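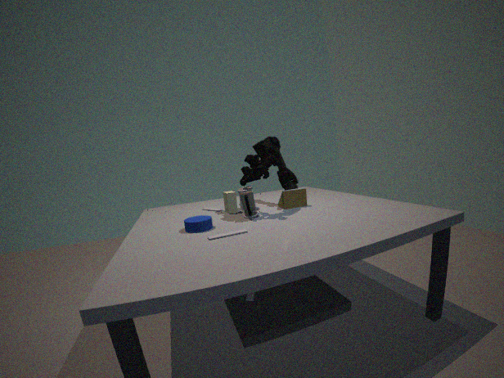
A large, pale table with a matte top in a dimly lit room. Computer rendering.

Retton Household Buyers Group questions value of furniture protection plans

Group asks stores in the Hovar area to show full terms before payment and to drop the word "lifetime"

HOVAR, April – The Retton Household Buyers Group is asking shoppers to think twice before adding a protection plan to the price of a dining table, and is calling on furniture sellers to back up the claims they make for these plans at the register.

Protection plans are sold as an extra when a customer buys a table, sofa or bed. They promise repair or replacement if the piece is stained, scratched or burned. Sellers describe them as peace of mind. The group has read the terms of 12 plans on sale in and near Hovar, and has doubts about how much peace they deliver.

"The leaflet says 'any stain,'" the group said in a statement. "The terms say any stain from a single accident, reported within a few days, on a surface that has been cleaned only with the product in the kit. Those are two different promises, and the customer pays for the first one."

The review began after a run of complaints from members. It covered the sales leaflet, the full terms and the claim form for each plan. The group also sent a short survey to 2,000 households on its mailing list and received 1,000 completed replies. The replies come from people who chose to answer, and the group does not present them as a picture of the whole market. It would like to see sellers take the same care with their own satisfaction scores, which are often printed with no word on who was asked.

Several points came up again and again in the paperwork. Gradual wear is left out of almost every plan, although wear is what happens to most dining tables. Damage from heat is covered in some plans and excluded in others, and in two of them it appears on both lists. Scratches usually have to go through the finish to count, and the inspector who decides whether they do is chosen by the plan provider. "Lifetime" was used in three leaflets. In one it meant seven years.

The group is no more impressed by the care kits handed out with many plans. A kit normally holds a bottle of cleaner and a cloth. Using something else, including plain dish soap, can void the coverage. Refills are sold separately.

Two sellers answered the group's written questions. Morsy, which runs furniture stores in Hovar and Retton, said its customers value the option of extra coverage and that full terms are available on request. The group notes that a shopper has to know the terms exist before requesting them. Corance, an online seller, said it is reviewing its wording and expects to publish a shorter version of its terms later this year. The group welcomes the review and will wait to read the result before saying more. It has seen short versions of terms before, and short is not always the same as clear.

The group is asking all furniture sellers in the area to:

Show the full terms on the same page or counter as the price of the plan.
State the length of coverage in years.
Publish the number of claims made and the number paid.
Let customers add a plan up to 30 days after delivery, so that the choice does not have to be made at the register.

The last request has met the most resistance. Sellers told the group that few people would come back to buy a plan once the table is in the house. The group agrees, and considers this worth knowing.

Shoppers who are offered a plan are advised to ask for the exclusions first and to check whether their renter's or homeowner's policy already covers accidental damage. For a table with a solid top, it also makes sense to get a price for refinishing from a local shop. A plan that costs nearly as much as the repair it might pay for deserves a hard look – and so does a salesperson who can't say what it leaves out.

People who already have a plan should keep the receipt, take dated photos of the piece on delivery and report damage in writing. Claims made only by phone were the hardest for members to follow up.

A free checklist is available from the group's office in Retton, with 3,000 copies also going to public libraries in the area.

About the Retton Household Buyers Group
The Retton Household Buyers Group is a member-funded organization that reviews contracts, warranties and sales claims for household goods. It accepts no advertising and no payments from sellers.

Media contact: Press desk, Retton Household Buyers Group, Retton office. Calls are returned until 5 p.m.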